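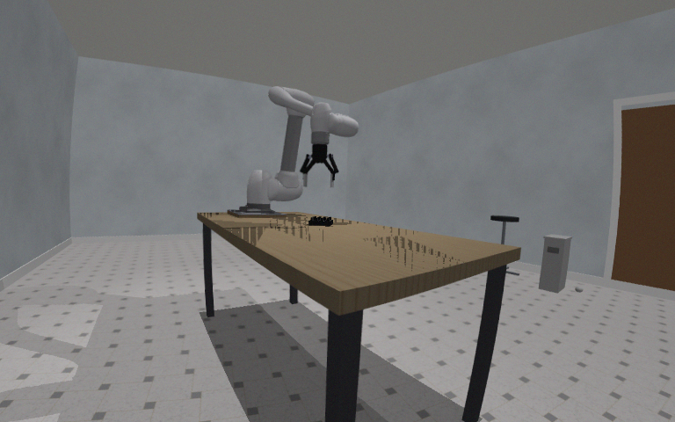
Figure 1. Wooden table in a plain room.

Noise and seating in the Candgate reading room
Student project report, Siriporn Ratanaporn and Diarmuid Egan
2020-09-17

1. What we wanted to find out

Students at Candgate often say the reading room is too loud after lunch. We wanted to know where the noise comes from and whether people choose seats to avoid it. Our tutor, Gladys Chávez, suggested we keep the study small and use a short questionnaire.

2. Method

We handed out the questionnaire in August and got 99 back. It asked where people usually sit, what time they come and what disturbs them most. Diarmuid also took sound readings with a borrowed meter, 776 in all, at the door, by the windows and near the printer. Readings from the first morning were thrown out as the meter had been set wrongly. Yolanda Villanueva checked our spreadsheet and found two rows entered twice.

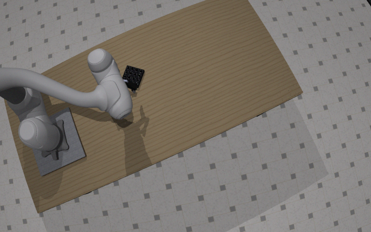 3. Results

The door was the loudest spot at every time of day. The printer came next, but only in short bursts. Most people named talking as the main problem - chairs scraping on the floor came second, which we had not expected. Regular users mostly sat by the windows. First-year students sat anywhere.

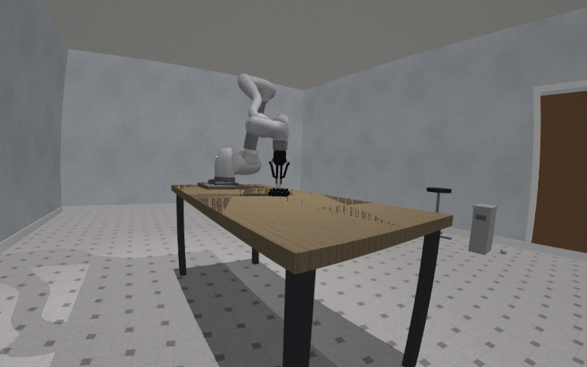 Chair noise depends a good deal on what is underneath. The old reading room at Grajales had carpet, and two people who had used both rooms mentioned this without being asked. A tiled floor like the one in the last figure gives chair legs a hard surface to scrape on. Felt pads would be the cheapest thing to try first.

4. Limits

We only covered one month, and August is quiet. The meter was never left overnight. We would repeat the readings in term time before asking for any money to be spent.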